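The Woman Who Makes the Boards

I got to Brândușa Pop's workshop early, which was a mistake, as the door on the Fakhoury side of the building doesn't open before nine and it was drizzling. When she did let me in she handed me a cup of tea and a gray plastic hexagon, in that order, and told me to put the hexagon "wherever it wants to go." I spent most of our first five minutes turning it over in my fingers like a lucky coin.

Brândușa designs assembly boards. If you've never met one, think of a toddler's shape puzzle that grew up and went to trade school: a flat board, a handful of pegs, discs and fittings, and a place for every one of them. She started making them in January of last year under the name Gruvville, after a decade of drawing packaging inserts at a company called Jilleck. ("Cardboard that holds a blender," she says. "I was very good at cardboard that holds a blender.")

I asked her where a new board begins, and I was expecting something about software.

"With one part I like," she said. "One! If I start with the whole layout I end up with something that looks like a parking lot. So I pick a part and put it near the top and I live with it for a while. Usually it's something round. People's eyes go to round things."

She likes blue for the parts and white for the board, and she has tried most of the alternatives. There was an orange period. There was a board in two greens that her business partner, Ruxandra Vlad, still brings up at lunch.
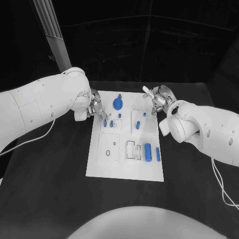
The blue gear-like disc near the top of the board, with a hexagon outlined in faint gray to its right.

The outlines were what I really wanted to talk about. I love them – they make me think of the painted shapes on my grandfather's pegboard, where you could see exactly which wrench I'd left in the yard. Brândușa wants hers faint.

"If the line is too dark, you read the line and you stop looking at the part," she said. "I want you to look at the part in your hand first. Then you look down and there's a little whisper of a hexagon and you go, oh, okay, hello."

Ruxandra, who was sanding something at the next bench, disagreed without looking up. "Darker," she said. "I've always said darker."

They've had this argument over every board they've made together, and the catalog now has 74 of them. Some are simple enough for a kid at a kitchen table. Others take me, a grown adult with a college degree, most of a morning. I know this because I sat down with one called Feltum and needed 60 minutes and a second cup of tea, and I still had a peg in my lap at the end.

"You went for the big pieces first," Brândușa told me, kindly enough. "Everybody does. Then your sleeve knocks the little ones over."

So what should I have done?

"Pegs, then anything that sits on a peg, then the awkward stuff." 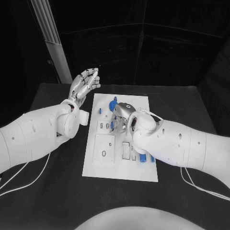 The awkward stuff turns out to be her favorite. She keeps a drawer of metal fittings collected from hardware stores, flea markets and one very patient plumber, and she'll happily spend a week deciding how a single one ought to sit. Metal next to blue pleases her. She also likes the change of weight, going from a light little peg to something with some heft to it, and she thinks a board without that change gets dull halfway through.

"Your hand gets bored before you do," she said. "I pay attention to that. If my hand is bored, I move something."

I wondered how often she moves something. She pulled out a stack of tracing paper as thick as a phone book and dropped it on the bench, and Ruxandra laughed out loud. There are 400 sheets in it, all for one layout, with the same small circle creeping left and right across the page. The final position is on sheet 212? I asked, guessing from a coffee stain. No, Brândușa said, that was only where she'd had coffee. The circle ended up pretty much where it was on sheet one.

She's working on a smaller board now, something that would fit in a backpack, and she let me try the first version on the condition that I not say what's on it. I can say that I did the pegs first. I can also say that the outlines are a bit darker than usual, and that Ruxandra was looking very pleased with herself when I left.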